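Filed under: Short Stories, Slice of Life

The Last Ferry to Brolomwood

My grandmother kept the ticket window at Brolomwood for most of her life, and when she finally gave it up she handed me the key on a loop of kitchen string and told me to watch out for the drawer, which stuck. I was between jobs that summer, and between apartments too if you want the whole truth, so I took the key and the stool and the little electric fan and I thought, well, just until September.

The ferry was called the Vidal, and she crossed to Grandley and back as many times a day as the captain's knees would allow. She had been painted so often that her rails had gone soft and round at the corners, like soap. On a good Saturday kind of crowd - fishermen, cousins, people with cakes on their laps - we might sell 310 tickets. On a wet morning I might sell two, and one of those would be to the captain's wife, who didn't need one but liked to pay.

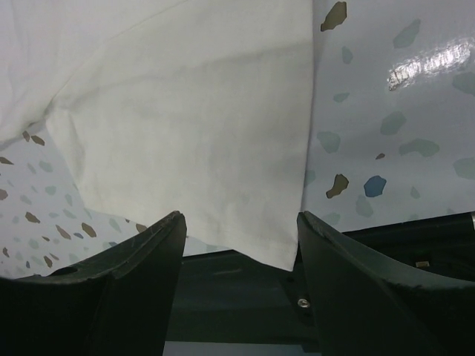 The captain's wife had been crossing over to see her sister for as long as my grandmother could remember, and she always came early so she could stand at my window and talk. She told me about the winter the river froze, and about the dance hall in Grandley that burned down. She told me she had first noticed her husband by his laundry, of all things, pegged up on the deck in plain view of both banks. A white cloth hanging with a soft crease running slantwise across it and the hem coming down to a corner, she said, and she could have drawn it for me even now. She had stood on the landing and thought that a man who hung his wash out on a ferry was either very lazy or very happy, and she wanted to find out which.

"And which was it?" I asked her.

"Oh, both," she said, and bought her ticket.
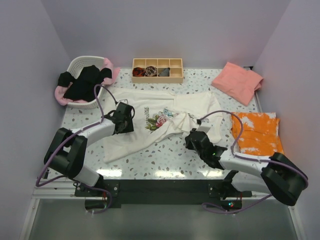

By August everyone knew the bridge was coming. There had been a notice on the post office door since spring, and men from a company called Gokero had been out on the bank with their flags and their folding chairs. They were polite men. They bought tickets like anybody else and rode over for lunch, and one of them asked me, a little shyly, if the fan was for sale.

My grandmother took the news better than I did. She came down one evening with a pie wrapped in a dish towel and sat on my stool while I stood, and she went through the drawer, which opened for her right away, of course. At the very back she found ticket number 739, never torn, with a pencil heart on the corner. She looked at it a good long while and put it in her pocketbook, and I knew better than to ask.
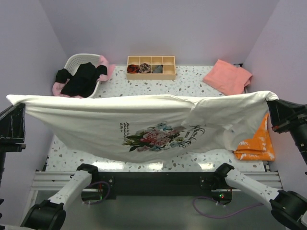

For the last crossing we didn't charge. People came down the hill with lanterns and babies and a dog or two, and the captain wore a tie. His wife stood at my window anyway, out of habit, and pushed her coins across the counter, and I pushed them back, and she pushed them over again until I gave in and tore her off a ticket.

Then I pulled down the shutter, hung the string around my neck and ran for the boat with the pie tin under my arm. My grandmother had saved me a place by the rail.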